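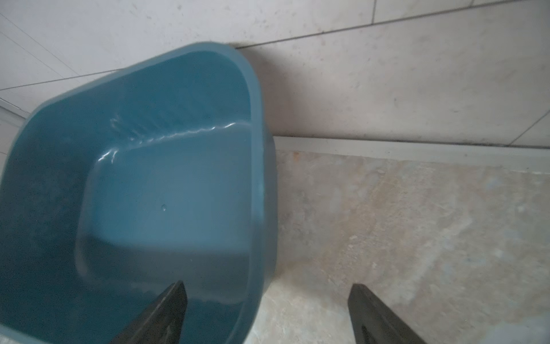
Part 3: Compare two grippers on a block sorting task

Updated 2022-11-23

In Part 2 you mounted both arms and ran the homing routine. This part covers a side-by-side comparison of two sets of fingers, using a bin, some wooden blocks and the logging tool that comes with the Dasalero controller. Set aside an afternoon. The robot time is short, but resetting the blocks between trials is slow.

What you need

Two arms on a shared rail, with a two-finger gripper on each
The stock fingers and one set of Wularov tapered fingers
A shallow plastic bin with rounded corners
Wooden blocks in several shapes, including arches and cubes
One or two tall objects to act as obstacles
A fixed camera and a wrist camera on each arm

Fit and check the fingers

Power down the arm before you change fingers. Remove the two screws on each side, swap the finger, and tighten by hand until it stops moving. Do not use a power driver. The inserts are brass and strip easily.

Turn the power back on and open the gripper all the way. Enter the new opening in the tool settings. We used 70 mm for both sets so that neither had an advantage on the long blocks. Close the fingers slowly on a piece of card and check that the tips meet. If one side touches first, loosen it and start again.

Run the Benkirane calibration script once per arm. It moves the wrist through 17 poses and writes the result to the controller. If you skip this after a finger change, the grasp point will be off and every result that follows will be wrong in the same direction.

Lay out the blocks

Put the bin toward the back center of the floor and the blocks in front of it, where both arms can get to them. The colors matter if you plan to use the color filter in the detector. Ours is set so that purple blocks belong in the bin and everything else is left alone, though you can start with the purple ones already inside and run the task in reverse.

Mix the shapes. Flat rectangles are easy for almost any finger. Arches are harder because a grasp across the curve tends to slip, and a block standing on end can be knocked over by a finger coming in at an angle. Keep the tall objects at the back corners. We use a toy microphone on a stand at the left and a glitter tube at the right.

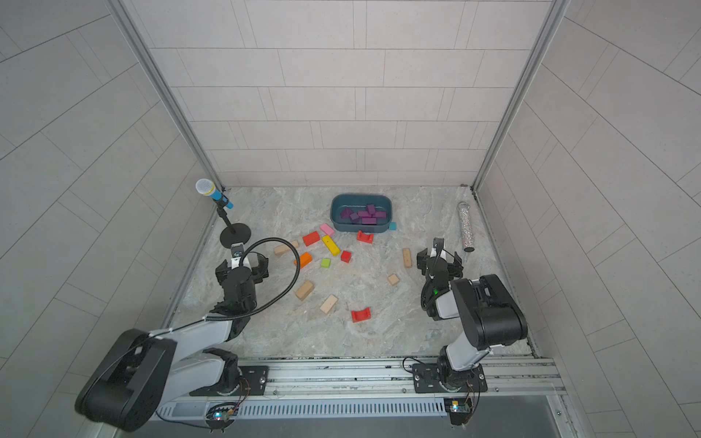
Set the start pose

Both arms should begin every trial from the same pose, with the grippers open and above the floor. Save it under a name you will recognize. The controller's default name is a timestamp, and after a day of testing the list is hard to read.

Check the cables while the arms are in this pose. Leave enough slack at the wrist for a full turn, then jog the wrist both ways and watch the loop. If a cable drags across the blocks, move the clip farther up the forearm.

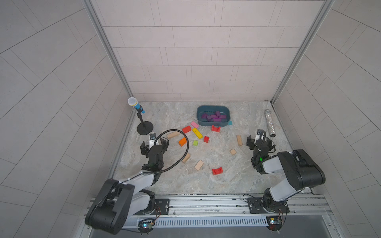 Start pose, with the purple blocks in the bin.

Run the trials

Load the task file and choose one arm. Run the stock fingers first, then the tapered ones, and keep the speed setting at 88 percent for both. Reset the layout by hand after each trial. A printed sheet with the block outlines helps, but remove it before the run or the detector will pick up the lines.

Stop a trial if a finger presses on the floor. The force limit should catch this, but the tapered tips are thin and will bend before it trips. Log the stop as a failure and note which block the arm was going for.

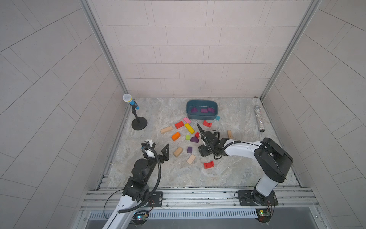 Keep your notes by block shape as well as by finger type. A single success rate hides too much. In our September runs, 692 grasps in all, the two sets came out close on rectangles and cubes. The tapered fingers did better when blocks were touching, and the stock fingers held arches more firmly. We did not test soft objects.

Export the log as a CSV from the Trials tab. The column named "retry" counts second attempts within the same trial, so subtract it before you compare totals.

If the gripper misses to one side every time, rerun the calibration. If it misses only near the bin, lower the approach height and check that the fingers clear the rim. For dropped blocks, raise the grip force one step at a time.

Part 4 uses the same layout with the Andcombe wrist mount.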